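Im zweiten Teil unseres Semesterprojekts »Juvamum« ging es endlich ans Aufräumen, und ich hatte mir den Tisch ausgesucht (klingt langweilig, war es aber gar nicht!). Vorher hatte ich mir das ungefähr so vorgestellt: Sachen runter, Sachen in Kisten, fertig. Tja. Bis ich für jedes Teil einen festen Platz hatte, waren 25 Minuten weg, und da lag der Kabelkram noch im Flur.

Gearbeitet habe ich nach der Liste aus dem Zwischenbericht: erst Papier, dann Werkzeug, dann alles, was in keine Gruppe passt. Die letzte Gruppe war natürlich die größte, und ich habe sie zweimal neu sortiert.
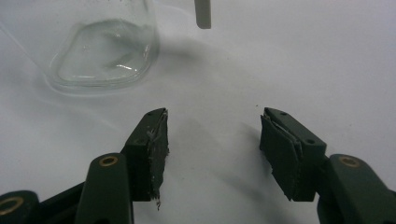
Abb. 1: Weiße Tischfläche mit den beiden dunkelgrünen Greiffingern

Weiß als Tischfarbe finde ich übrigens super, man sieht jeden Krümel und hat sofort ein schlechtes Gewissen. Auf dem alten Holztisch vom November ist mir das nie aufgefallen!

Beim nächsten Mal würde ich die Kisten vorher beschriften und nicht erst zum Schluss, das Umräumen hat mich echt Nerven gekostet. Die komplette Liste mit allen 108 Einträgen steht im Anhang, die Kistenmaße auch.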